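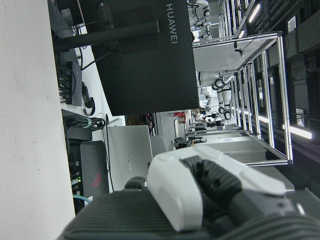

The white finger and its black ribbed partner, with the Konia rig behind.

I spent the afternoon on the gripper, which had started closing with all the conviction of a limp handshake. The manual wants the finger screws checked every 300 hours. We were at some larger number that I declined to look up.

Two screws had backed out. I cleaned the ribbed pad, put everything back at the torque Vilhjálmur wrote on the drawer, and ran 80 open-and-close cycles while my coffee went cold. Cycle 17 squeaked. The rest didn't, so I'm calling it character.

Next up is the wrist cable, in March.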